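# Why Does Stuff Fall Where It Falls?

Drop a box of toothpicks on the floor. Go on, but ask first, and be ready to pick them up again, which is the boring half of science.

Now look at the mess. Some toothpicks point at the door. Some point at the dog. A few have gone under the fridge, where they will live forever. If you dropped the same box again in the same way, would you get the same mess?

You would not. You could try it 348 times and never get it twice.

## What "random" means

Grown-ups say "that's so random" when they mean "that's weird." Scientists use the word differently. Something is random when you can't tell ahead of time how it will come out. A coin flip is random. What's for dinner is usually not random, especially if you can smell it.

A falling stick follows rules the whole way down. Gravity pulls it. Air pushes on it a little. Other sticks bump into it and don't say sorry. The trouble is that tiny changes at the start make big changes at the end. Open your hand a hair sooner, or tilt your thumb, and one stick nudges its neighbor a bit harder. The neighbor rolls into two more. By the time everything stops moving, you have a completely different pile.
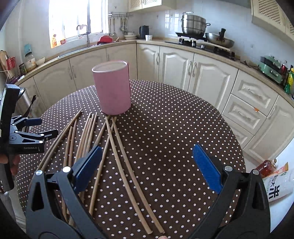
*Thin sticks on a polka-dot tablecloth. Which one would you pick up first?*

## A game made out of a mess

People worked out long ago that a messy pile makes a good game. You let go of a bunch of sticks, then take turns lifting them away one at a time. If any other stick wiggles, your turn is over, and everyone at the table will tell you so, loudly.

The dropping part is pure luck. The picking-up part is skill. Lots of games mix the two. A game with only luck gets dull, and a game with only skill is won by your older cousin every single time.

In the town of Pollbridge, the library runs a stick game every August. The record there is 7 sticks in one turn. The winner gets a pencil, another stick, as if they needed one.

## Messes with patterns

One mess is hard to predict. A great many messes are easier, and this is the sneaky part.

Flip a coin 5 times and you might get all heads. Flip it 617 times and you will almost certainly land close to half heads and half tails. You will also have a sore thumb and a family that has left the room.

Sticks do it too. Draw evenly spaced lines on a big sheet of paper, drop sticks on it over and over, and keep track of how many touch a line. Do it long enough and you can use your results to work out a number close to pi, the one that belongs to circles. There isn't a circle anywhere in the game. Mathematicians have known this for more than two hundred years and some of them are still pleased about it.

## Try it

Take ten uncooked spaghetti noodles. Hold them upright in your fist on the table, then let go. Draw the pile. Do it again and draw that one too.

Then put the noodles back before somebody wants lunch.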